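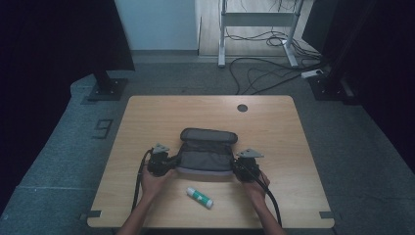

# Table kits: swapping the tubs for pouches

Design and Materials, term 3 project report
Vurnley campus
Handed in September 4, 2020

## What we set out to do

The shared tables at Vurnley each had a plastic tub on them. Pens, scissors, rulers, glue, whatever got dumped in. By the end of a week most tubs were half rubbish - dead markers, lids with no pens, pencil shavings, one tub had a banana sticker collection on the inside. Everyone complains about the tubs. Our project was to see if a soft zip pouch would do the job better, and what should go in it.

The question we wrote in the proposal back in May was "Can a fabric pouch replace the table tub for everyday classwork?" We changed it a bit. The final one is: what has to be in a table kit, and what kind of pouch holds it without being annoying to pack up? Longer but more useful. The first version could be answered with "yes" and then there's no report.

## The pouches

We looked at two.

**The Dendau.** Grey fabric, rounded rectangle shape, zip, and a padded flap on top in a darker grey. Wider than it is tall. The front is softer than the flap and sags a bit. It looks more like a small toiletries bag than a pencil case, which a few people pointed out. Fine. It opens wide, that's the main thing.

**The Flallano.** A long roll with elastic loops inside and a tie. Looks great in the shop. Every item gets a loop so you can see straight away if something's gone missing. We really wanted this one to win because it would've made a nicer display board.

We had a third on the list, a hard case from the same place as the Flallano, but it was too dear for a school kit and we dropped it before testing.

## What goes in

Survey first. We got 54 replies, mostly from the year below us plus our own class. We asked people to list what they reach for at a shared table, not what they think should be there. Those are different lists, as we found when we did a practice round and everyone put down a protractor.

What came up most, in order:

- glue stick
- scissors
- pencil
- ruler (short)
- black pen
- sharpener
- eraser

After that it drops right off. Highlighters got some votes. Staplers got some too but a stapler is too heavy for a soft pouch, it drags the whole thing to one side and the pouch falls over. Left out. Somebody wrote "snacks" and somebody else wrote "a better ruler". Didn't count those.

Glue stick first was a suprise to us. We thought pen easily. But most people carry their own pen and hardly anyone carries glue, so it makes sense once you think about it for a second.

## The glue stick problem

This section got bigger than planned. Glue ended up being the item that decided most things about the kit.

The glue we used for testing was the ordinary kind, white cap, white base, green label round the middle. It's the fattest thing in the kit. Everything else is flat or thin. So:

1. It rolls. Put it down on the table and it wanders off. We started laying it on an angle in front of the pouch when setting up and that was a bit better, still not great. The tables at Vurnley aren't all level either.
2. It won't go in the Flallano loops. We stretched one to try and the elastic stayed stretched, so then that loop was no good for a pencil. Our fault.
3. The cap. Caps come off inside a pouch if they weren't pushed on properly, and then you've got glue on the lining and fluff on the glue. We had this happen in the first week and had to pick it clean with a ruler edge.
4. It goes in last. People pack the thin stuff first, then try to jam the glue in the end of the pouch under the zip. The zip catches.

Putting the glue in FIRST fixed number 4. Lay it along the bottom, then the scissors, then the long things on top. Simple, and we felt a bit silly that it took us until the second week to try it.

## How we tested

Nine tables, two weeks. Each table got a kit in place of the tub and a card with the item list on it. At the end of each lesson the people at that table packed up and one of us went round after and opened everything and wrote down what was there, what was missing and what was in there that shouldn't be.

We also did a packing test on our own. Pouch in the middle of the table, items spread out in front, pack it, zip it, unpack it, start again. We used one of the light wood tables with the rounded corners. One thing to watch with those is the cable hole near the back corner. It's round and it's exactly the wrong size. A sharpener goes straight down it. An eraser goes down if it's worn. If you're doing this test yourself, spread your stuff on the near side of the table, or stick something over the hole.

Things we wrote down for every pack:

- did the zip close first go
- did anything get left on the table
- did the pouch stay standing up
- any comments, swearing not recorded

We didn't time it. We meant to, but the person packing always sped up once they saw the stopwatch, and then we were testing how fast people can panic. So we just wrote "easy", "ok" or "fiddly".

## What happened

### Dendau

Mostly "easy" once the glue went in first. Before that, mostly "ok" with a few "fiddly". The wide opening means you can drop things in without aiming. The padded flap gives you something to grab while you're doing the zip, and people tended to hold it by the two sides when they picked it up or moved it. Squeezing the sides pops the top open a bit too, handy for looking in without tipping everything out.

Bad points. You can't see what's missing. You have to dig. Small things sink, so the eraser was always at the bottom in a corner. And it sags when it's not full, so a pouch with half its stuff gone just looks tired and people put it at the far end of the table and forget it.

It also collects rubbish, same as the tubs. Less of it, though. Tubs are open all the time so they work like a bin, and with a zip you have to mean it. We found some paper scraps and one lolly wrapper. For comparison the tub off the same table the week before had enough shavings to fill a cup.

### Flallano

Mostly "fiddly". Sorry to say. Good for the pencil, the pen, the ruler. Scissors go in one way only and everyone tried it the other way first. Glue doesn't go in at all (see above) so it ended up loose beside the roll, or rolled up in the middle where it made a big lump and the tie wouldn't reach.

Missing items were really obvious though, you unroll it and there's an empty loop. Tables with the roll did lose less. We noticed people would say "where's the other pencil" before leaving and go look for it. That never happened with the Dendau.

### Things lost

Sharpeners, mostly. Then erasers. No scissors lost at all, which we were told to check carefully. One glue stick came back as just the cap.

## Changes we made

**The liner.** Since the Dendau packs well but hides things, and the Flallano shows things but packs badly, we tried to get a bit of both. We sewed a strip of elastic onto a rectangle of felt, with loops for the pencil, pen and ruler only, and slid it into the back of the Dendau. Glue and scissors stay loose at the bottom. Sharpener goes in a tiny pocket at the end of the strip.

First liner was too tall and stuck in the zip. Second one we cut down and rounded the bottom corners to match the pouch. That one worked. We call it the Nambiar liner in the logbook because that was the name on the fabric bag the felt came in, and it stuck.

**The card.** The item card started as a full sheet of paper. Way too big, got folded, got drawn on. Now it's a small strip and goes inside the flap side. Words only. We tried drawings but our drawing of an eraser looked like a drawing of a sharpener.

## Packing order (goes on the card)

1. Glue, cap pushed on till it clicks, along the bottom
2. Scissors, points down, beside the glue
3. Pencil, pen, ruler in the loops
4. Sharpener in the end pocket
5. Eraser on top
6. Zip

## Problems with our testing

- Two weeks isn't long. Zips wear out over months and we can't say anything about that
- People were on good behaviour becuase they knew we were checking
- We only had enough felt for a couple of liners so most tables never used one. The liner results are really just from our own packing test plus one class
- "Easy / ok / fiddly" depends who's writing it down. We swapped writers halfway and the second writer was clearly nicer
- Didn't test with left handers on purpose. One did tell us the scissors are the wrong sort for them, so that's a whole other thing the kit doesn't solve
- Should have washed a pouch. Forgot. The glue one would've been perfect for it

## If we kept going

Brighter lining. Grey inside a grey pouch makes everything hard to find and a yellow or light blue inside would help a lot. We asked at the shop and they only do the one.

A flat sided glue stick would fix half this report. We did see a triangular one in a catalogue but couldn't get one in time.

Would also like to try a clip on the edge of the table so the kit hangs off the side and leaves the top clear for work. The rounded corners might make that awkward, so it would have to go on a straight edge, away from chair arms.

## Recommendation

Dendau with the cut down liner, seven items, glue in first. Keep the tubs for markers and paint brushes, they're fine for that. Somebody still has to empty the scraps out on Fridays.

Sewing pattern for the liner and the raw survey sheets are in the folder with the samples.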